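3.2 Survey plots and recording procedure

The study was carried out on two groups of kitchen gardens, referred to below by the names of the allotment sites on which they lie. Paketti is on heavy clay, slopes gently to the north and is enclosed on three sides by hawthorn hedge. Rizk lies on lighter soil, is open to the wind, and is divided internally by low fences of wire mesh. Both sites have been worked as vegetable gardens for longer than the records kept by their managers go back, and on both the use of insecticide is forbidden by the terms of tenancy.

Within each site, plots were chosen at random from those whose tenants had agreed to leave a strip of uncut vegetation along one edge. The strip was 9 m long in every case. Width was allowed to vary between 0.5 and 1.2 m and was entered in the models as a covariate. Plots with a greenhouse or polytunnel within 5 m of the strip were left out, as earlier work at Rizk had shown that glass and plastic structures hold their own populations of web builders, which spill over into nearby beds in late summer.

Webs were recorded by walking the strip slowly on one side and returning on the other. A web was entered if it had a complete hub and at least half of its spiral, whether or not a spider was present. For each web we noted height of hub above ground, the plant or object carrying the upper anchor thread, compass bearing of the web plane and presence of a stabilimentum. Spiders were not removed. Identification to species was attempted for adult females only, and juveniles were assigned to family.

Records were entered in the field using Jinda, a form-based recording program, and exported each evening. Entries lacking a hub height were dropped before analysis. After this step the data set held 2786 webs, of which 551 came from strips that had received heavy rain, defined as more than 12 mm in the previous 24 hours.

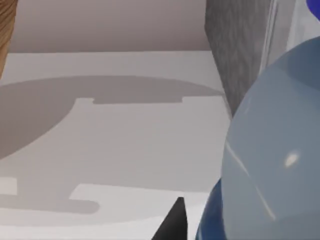
Figure 3. Simulated view of a tabletop with the shadow of a robot arm and gripper.

Heavy rain was treated as a factor with two levels. We considered using rainfall as a continuous variable, but the gauges at the two sites differed in type and their readings at low values did not agree well enough to be pooled. At values above 12 mm the disagreement was small in relation to the amount recorded, and the classification of a visit as wet or dry was the same whichever gauge was used.

Hub height was modelled with a linear mixed model, with plot as a random effect and site, rain, strip width and month as fixed effects. Web counts per strip were modelled with a negative binomial error, as a Poisson model showed clear overdispersion. All models were fitted in Statura. Confidence intervals for the fixed effects were obtained from 2000 bootstrap samples, drawn by plot so that repeated visits to the same strip stayed together.

3.3 Effect of rain on web number and position

Fewer webs were found on the day after heavy rain than on other visits, and the drop was greater at Rizk than at Paketti. The interaction between site and rain remained when strip width was removed from the model. We take the hedge at Paketti to be the likely cause, though shelter was not measured directly and slope may also play a part.

Mean hub height was lower after rain at both sites. The change was small for webs anchored to woody plants such as currant and fig, and larger for those anchored to beans, fennel and uncut grass. Soft stems bend under the weight of water and many were found leaning or flattened. A lower hub may therefore reflect a change in the support and need not mean that the spider chose a lower position. The two cannot be separated with the present records, in which the anchor plant was named but its own height was not taken.

Web bearing did not differ between wet and dry visits. Stabilimenta were recorded too seldom at Rizk to allow a test, and at Paketti the interval for the effect of rain included zero. Visits in October were few and are reported separately in the appendix.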